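Resident Maintenance and Turnover Technician – Gosham Lodge and RV Park

Prokatow Hospitality Properties is hiring one full-time resident technician for Gosham Lodge, a seasonal motel and RV property on 14 acres. The position reports to the property manager, Nadiia Mykhailiuk, and includes on-site housing. Start date is in May, before the park loops open to overnight guests.

Scope of work

The technician keeps guest rooms, hookup sites and shared buildings in rentable condition. Work falls under two headings: scheduled maintenance, done from a written calendar, and turnover repairs, done between checkout at 11:00 a.m. and check-in at 4:00 p.m. Turnover repairs take priority over scheduled work on any day with arrivals.

Duties include:

Inspecting rooms after checkout and logging defects in Testa, the property's work order system
Replacing faucet cartridges, fill valves, outlets, switches, light fixtures and door hardware
Testing pedestals at RV sites for correct voltage and polarity before each arrival
Flushing and winterizing water lines at the close of the season
Servicing in-room heating and cooling units, including filter changes and coil cleaning
Maintaining the laundry building, which serves both motel and park guests
Reading the well meter each morning and recording the figure
Snow removal on walkways and the office lot

Work that requires a licensed electrician or plumber goes to an outside contractor. The technician meets the contractor on site, shows them the fault and signs the completion sheet.
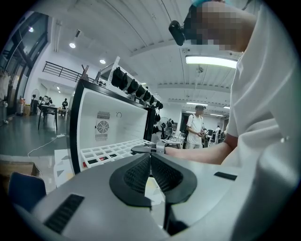

Hand-held gripper at the edge of a tray.

Required qualifications

Two years of paid experience in building maintenance, hotel engineering, campground operations or a comparable trade. Working knowledge of 120/240-volt circuits, PEX and copper supply lines, and drain clearing. Ability to lift 50 pounds and to work from a ladder. A valid driver's license. Legal authorization to work in the United States.

Applicants should be able to read a simple panel schedule and write a clear work order. Entries in Testa are read by the front desk and by the owner, so "fixed sink" is not an acceptable entry. State the room, the fault, the part used and the time spent.

Preferred qualifications

EPA Section 608 certification. Experience with small public water systems. Experience with propane appliances in park-model cabins. Basic carpentry, mainly deck boards and stair treads.

Housing

The technician lives in the apartment above the laundry building. It measures 509 square feet and has one bedroom, one bath, a full kitchen and a separate entrance. Water, sewer, electricity, trash and internet are paid by the employer. One cat or one dog under 40 pounds is permitted with prior written approval. Housing is a condition of the job – the technician is the after-hours contact four nights a week – and ends when employment ends.

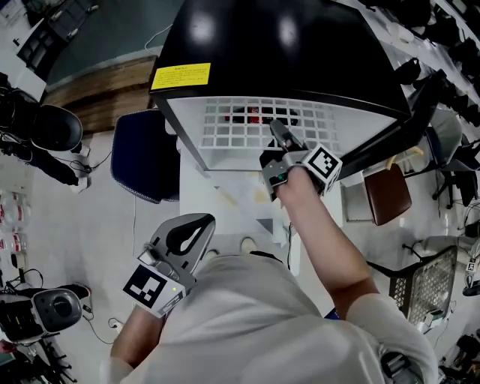
A second adult may live in the apartment. That person is not expected to work, though seasonal housekeeping shifts are usually open and are paid separately.

Pay and schedule

Base pay is $1,016 per week, paid every second week. After-hours calls are logged in Testa and paid by the quarter hour, with a one-hour minimum per call. The schedule is five days on and two days off, with days off set by the manager at the start of each month. From the close of the season until spring the schedule drops to four days, with base pay unchanged. Health coverage begins after 60 days. Paid leave accrues from the first day and may not be taken in July or August.

Tools for plumbing and general repair are supplied. Technicians who prefer their own hand tools may use them and should give the office an inventory. A property truck is available for parts runs to Nirnura, the nearest town with a supply house.

How to apply

Send a resume, two work references and a short description of one repair you diagnosed yourself, including what you checked first. Quote reference 366 in the subject line. Applications go to Yaryna Stetsiuk, Prokatow Hospitality Properties, through the contact form on this site, or on paper to the lodge office. The office is open from 8:00 a.m. to 6:00 p.m.

Selected applicants will have a phone interview with Teófilo Ospina, who supervises maintenance for all Prokatow properties, followed by a paid half-day on site. Travel to the site visit is reimbursed at a flat rate agreed in advance. The position stays open until filled.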